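Wed 15 September
Posted by the author of Trisley Days

I am completely smitten with blue flowers on white at the moment! It started in June, when I found a bundle of fabric at the Ismont market for 5 pounds, and now I want the pattern on everything - cushions, curtains, the lot. Blue is such an easy colour to live with, especially next to olive green, and I love it when the leaves and stems curl all over the place.

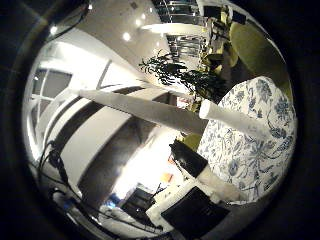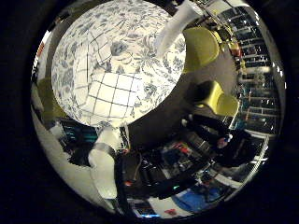
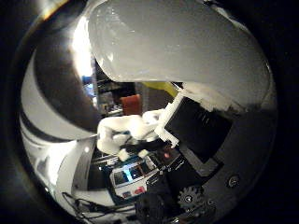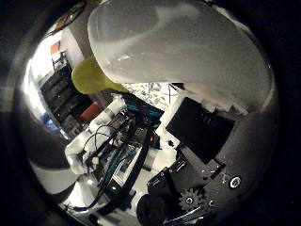 Blue flowers in the first two, a crumpled white cloth in the third, and a splash of yellow-green in the last.

I've still got 2 metres of the Ismont fabric folded up at home and I can't decide between a tablecloth and a set of napkins (I keep getting it out just to look at it!). If you know how to sew a neat corner, please leave me a comment - mine always come out lumpy.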